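Incidencia abierta: el mueblecito de rejilla cojea y el cajón se atasca
Producto: módulo de cocina Trenier, con tablero de madera
Tienda: Sellham
Estado: en curso
Fecha de apertura: 2024-12-04

Hola a todos. Abro esto porque llevo ya un buen rato peleándome con el mueble y prefiero dejarlo por escrito antes de que se me olvide lo que he probado (que me conozco). Lo compré en mayo junto con el escurreplatos de madera y el árbol para las tazas, todo para montar un rinconcito de desayuno en la mesa larga, y hasta hace poco iba de maravilla. Ahora el tablero de arriba baila un poco, la puerta roza y el cajón hay que abrirlo a tirones. ¡Y con la vajilla al lado, a tirones no me hace ninguna gracia!

Primera prueba: nivelar. Puse papel marrón en toda la mesa para no rayarla y fui metiendo cartoncitos debajo de las esquinas. Mejoró la cojera, pero solo la cojera. Luego le puse un poco de cinta rosita en las esquinas, donde el tablero se junta con la rejilla, a ver si así dejaba de moverse. Os dejo cómo está la cosa, con el rinconcito montado.

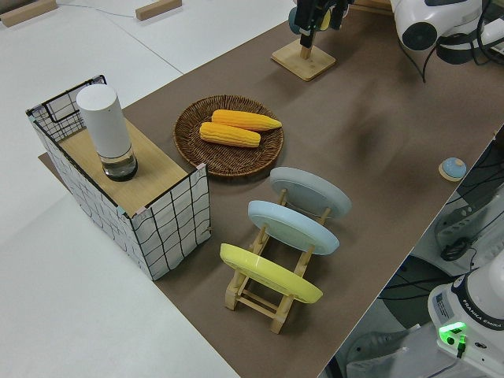

Drakia: a mí me pasó igual con el mismo módulo y la cinta me duró dos tardes. Lo que baila suele ser el panel de rejilla de atrás, que se sale de la pestaña de abajo. Sácalo entero, límpialo y vuelve a encajarlo empezando por la esquina que menos te guste. Y no aprietes los tornillos de la puerta hasta el final, que si no el marco se queda torcido para siempre.

Pues gracias, Drakia, porque tenías razón en lo de la pestaña. Saqué el panel, le quité una cantidad de migas que no voy a confesar aquí y lo encajé otra vez. Me costó 35 minutos, la mitad buscando el destornillador pequeño. La otra mitad fue decidir el orden de los tornillos, porque las instrucciones traen 9 pasos y el dibujo del paso cuatro no se parece en nada a lo que venía en la caja – hay una flecha que apunta a una pieza que yo no tengo.

Resultado: el tablero ya no baila. La puerta cierra mejor, aunque todavía roza un pelín por abajo. De paso lo cambié todo de sitio hasta que me convenció, que una vez que te pones a mover cosas ya no hay quien pare.
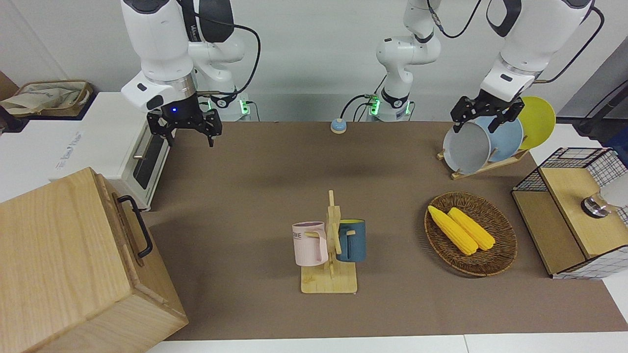
¿Se puede lijar el canto de la puerta sin estropear la madera?
Con lija fina y a mano, unas pocas pasadas siguiendo la veta, y después una capa ligera de aceite o cera incolora en la parte lijada.

Apuntado. La lija la dejo para cuando tenga ganas de barrer, que lo pone todo perdido. Mientras tanto me puse con el cajón, que era lo que más rabia me daba. Lo vacié, lo saqué (sale inclinándolo hacia arriba, eso tampoco lo explican) y froté las guías con un trocito de vela. También comprobé que el fondo no estuviera combado. Lo estaba, muy poco, por haber guardado ahí dentro la plancha pequeña de hierro. Culpa mía, esa plancha vive ahora en otro armario. 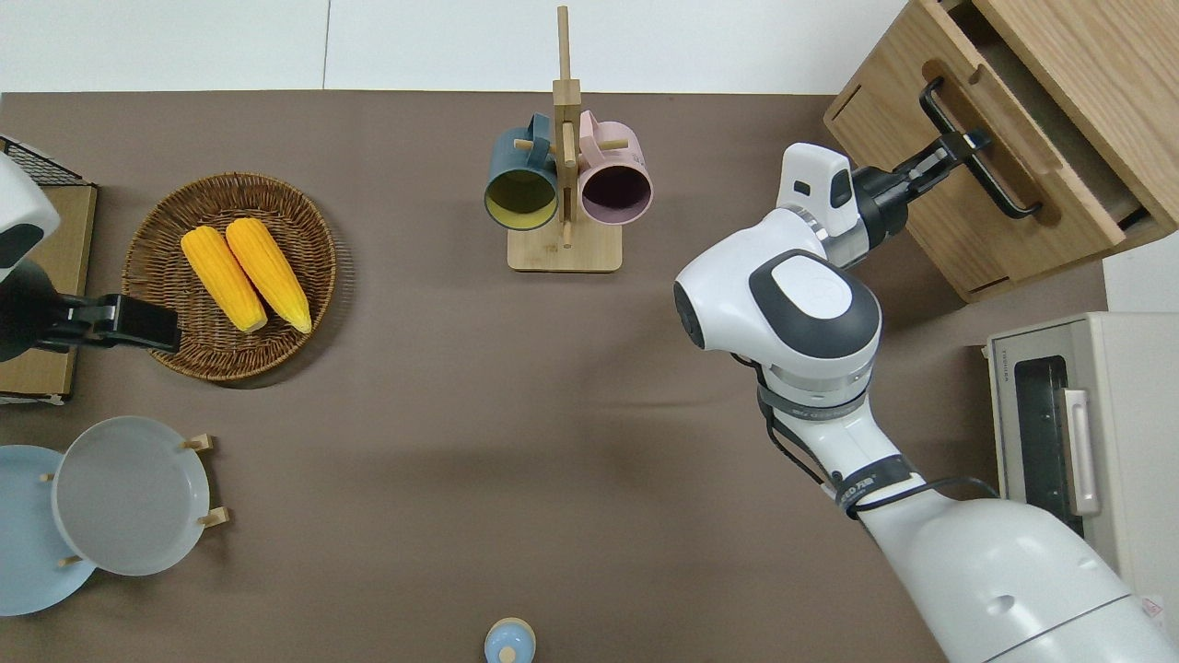 La vela ha funcionado a medias, os cuento. Los primeros centímetros van suaves y luego hay un punto, siempre el mismo, en el que el cajón se para y hay que insistir. Creo que es la guía derecha. El tirador no tiene nada que ver, por si alguien lo pensaba: es el negro metálico y tiene buen agarre. Lo que sí me planteo es si influye tener el hornito color crema tan cerca, porque lo uso a diario y la madera con el calor hace lo que quiere. Voy a separarlo un palmo unos días y a ver si noto algo.

He escrito a Sellham pidiendo una guía de repuesto. Me contestaron con un mensaje automático muy simpático y un enlace a un formulario que admite 3,000 caracteres, o sea que les he contado mi vida entera. Si me mandan la pieza, la monto y lo pongo aquí. Si no, he visto que Bite vende unas guías sueltas que se pueden cortar a medida, aunque no sé si el ancho coincide. ¿Alguien las ha probado en este módulo?

Resumen de lo pendiente:
Cojera del tablero: resuelta al encajar el panel trasero.
Puerta: roza por abajo, falta lijar.
Cajón: mejor, pero se engancha. A la espera de la guía.
Hornito: separado, en observación.

Dejo la incidencia abierta hasta tener respuesta de la tienda.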